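Mon 2 August

Bag drop-off scheme, Larnham trial, my notes. Dalia asked me to write these up properly so she doesn't have to decode my sticky notes again, so apologies to her in advance, it's going to ramble.

Got in early to weigh the weekend load before it got hot. Total for the Larnham market bins since we started: 2,765 bags. That's shopping bags only, the thin handled kind the town is stopping in October. Produce bags with no handles are still allowed under the rule as it's written, and of course people drop those in too, so I've been putting them in a separate crate and not counting them. Hatem thinks we should count everything. I said fine, but then we need a second column going back to the start and I'm not doing that one!

Weighing: the hanging scale drifts. I zeroed it, hung the empty sack, and it read differently from the time before. Zeroed again, same thing. Moved it off the hook by the roller door and onto the beam and it settled down, so I think it was just the draft swinging the sack. If you use it, use the beam. The old hook is taped over now.

Sorting took most of the morning. The usual mix, plus a lot of receipts, and somebody's shopping list with "NO BAGS" underlined at the bottom, which cheered me up. Stuff with food in it goes straight out. We said at the start we'd rinse it, and I did rinse it for two weeks, and it eats the whole day and the drying lines drip on the bench. Not doing it anymore unless someone gives me a very good reason.

Called the Town Hall about the wording on the stall notices. The version they sent says stallholders "may not supply" bags after the start date, and the market people read that as meaning they can still sell them for a few cents. They can't. Or I'm pretty sure they can't, the woman on the phone was pretty sure too, and she's getting back to me. Until then please don't hand out the yellow notices. They're in the box under the sink. If you've already handed some out at Ragab's, tell me which stalls and I'll go around and swap them.

Ragab's is going well, by the way. They've had the cloth bag deposit running since spring, you pay 2 dollars and get it back when you return the bag, and they say a lot of people just keep the bag, which I guess is the point? Or it isn't, if what they do is buy a fresh one each time. I want to ask for their return numbers. Loubna knows them better than I do so maybe she could ask, I always end up talking to the guy at the fish counter and coming home with fish.

Pressing. Tried the sheet press again after lunch with the clear stuff kept apart from the printed stuff. Three sheets. First one stuck to the liner on one side and I had to peel it, so it's ugly but whole. Second one was good. Third had a bubble right in the middle, I think because I got impatient and opened it early. Settings are on the card clipped to the press, I only changed the time, not the heat. The good one's on the shelf with blue tape on it. Please don't cut it up yet, Jullau want to see a full sheet before they tell us if they'd take them for their planter boxes.

Jullau's minimum is 1,000 sheets, which made me laugh out loud on the phone and then I had to pretend I was coughing. We'd need every bag in the county. But they did say they'd look at a smaller run if the color was consistent, so that's the thing to work on, hence keeping the clear stuff apart. 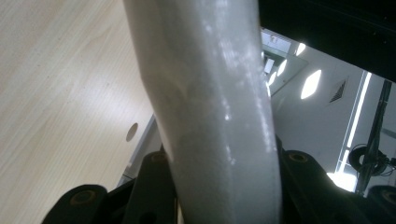

Notburga Nägeli: I'd push back on keeping only the clear ones. If the ban does its job, the supply dries up by winter and we'll be standing there with a color standard we can't meet. I'd rather show Jullau a mixed sheet now and let them say no. Also, Hetier never cared about color when they took our test pieces, they only asked about thickness. And yes, I handed out yellow notices, sorry, two stalls, the olives and the one with the phone cases.

OK, fair. Reading that back I think she's right about the supply. I'll do a mixed sheet tomorrow, same time as the good one, and we can send both. Didn't know that about Hetier. Does anyone have the email? I can only find the one about parking.

Olives and phone cases, I'll swap those on my way home.

Left to do:
Second crate still unsorted, by the door
Liner for the press is nearly through, need a new roll
Ask Said if the van's free for the Larnham pickup, his calendar says yes but it said yes last time
Call Town Hall again if they haven't called by Thursday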